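# Stida Mending Swap: stall notes and garment list

By Gisela Petersen
Updated in May

Hi! I put this list together after our clothing swap in Padovton, mostly so I'd stop answering the same emails over and over. It's one plain spreadsheet with 419 rows, and each row is a garment somebody brought in to be mended, traded or cut up for parts.

## What's in it

Every row has the garment type, the main fabric (as written on the label, or "no label" if there wasn't one), what was wrong with it, and where it ended up. Bernd Kuhlmann typed up the first 39 rows from paper tags, so the spelling wanders a bit there. I left it alone. If you see "corderoy," you know what he meant!
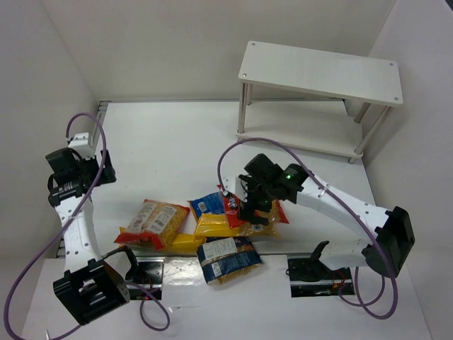

Fabric was the hardest column to keep tidy. People write "wool mix" and "wool blend" and "woolly," and I've folded all of those into "wool blend." Denim has its own value even though it's cotton (I went back and forth on this for ages). Anything with three or more fibers just says "mixed."

## Known problems

- The last 30 rows have no repair notes. Fuseini Arthur ran that table and was too busy sewing to write.
- Sizes are whatever the label said, so European and American sizes are jumbled together.
- "Böttcher" in the destination column means the Böttcher remnant bin.

## Using it

Copy it, chop it up, use it for your own swap. I'd love a credit for the Stida Mending Swap if you publish anything. Corrections go to me or Hamisi Waweru, who has the paper tags in a shoebox.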